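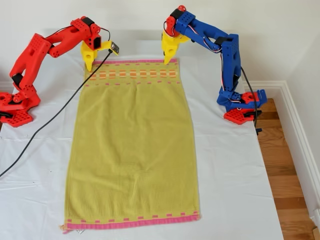
The two arms at the upper corners of the test towel, with a small circuit board carrying a lens-like part on the red arm's gripper.

Olport group puts its grippers to the towel test

OLPORT, Fri 6 August. If you have ever tried to fold a bath towel with one hand while holding a phone in the other, you will have some sympathy for the people at Stosunia, the small robotics outfit on Hawthorne Street, who have spent a good part of the summer trying to get a pair of tabletop arms to do the same job with a few plastic fingers apiece.

The group has been comparing two styles of gripper finger, and it put out its first notes this week for anyone who would like to read them. The arms themselves are 3D-printed, one mostly red and the other mostly blue, and the grippers on both are yellow, with pointed tips. The pointed style has been on the arms since February. The other style is wider and flatter, with a soft pad glued to the inside, and it was the favorite going in (we are told there was some good-natured grumbling when it did not run away with the contest).

Cloth is a hard thing for a machine to handle, as anybody who has watched a robot pick up a wooden block beautifully and then make a mess of a sock will tell you. A block stays the shape it was. A towel sags, bunches up and slides along with whatever is pulling on it, and the corner you were after a moment ago has wandered off somewhere under the rest. The group's notes say that most of the failures came in the first few seconds, when the fingertips had to get under the edge and close on one layer of fabric.

That was where the pointed fingers did well. They could slip beneath a hem that was lying flat on the table, and the wide ones tended to push it along ahead of them. Once the towel was up off the table, though, the wide fingers had the better hold, and they dropped it less often on the way over to the fold. So each has its fans, and the group is now drawing up a third set with a narrow tip and a bit of padding farther back, which sounds to us like a very sensible thing to try!

The towel in the latest round is a long yellow-green one with a pink border at each end and a checkered band near the top, and it was not bought with science in mind. It came out of somebody's kitchen drawer. It has proved more useful than the plain white towels the group started with, partly for the reason that the colored ends are easy to find against a white table covering, and partly because the weave has a little texture for the fingers to catch on. A slightly frayed corner has been left as it is. The notes point out that towels in real homes have those too.

There is also the matter of the camera. The group has been trying a small board mounted right on the gripper against a single camera looking down from overhead. The close-up view is a great help for finding an edge, but it loses the rest of the towel completely as the arm comes down, and its cable has to be routed with care so it doesn't drag across the cloth. For now the group plans to keep using both views together.

All told, the comparison ran to 3000 attempts, 2000 of them with the pointed fingers, which had a head start on the calendar. The controller software, which the group calls Amen (it began as a remark made whenever a fold came out straight, and it stuck), was kept the same for both styles so that the fingers would get a fair hearing.

The next round will bring in a dish cloth, a pillowcase and a fitted sheet cut down to tabletop size. The group expects the fitted sheet to go badly. Drawings for both finger styles are free for the asking at the Hawthorne Street workshop, and anyone with old towels to spare is welcome to drop them off there in the afternoon.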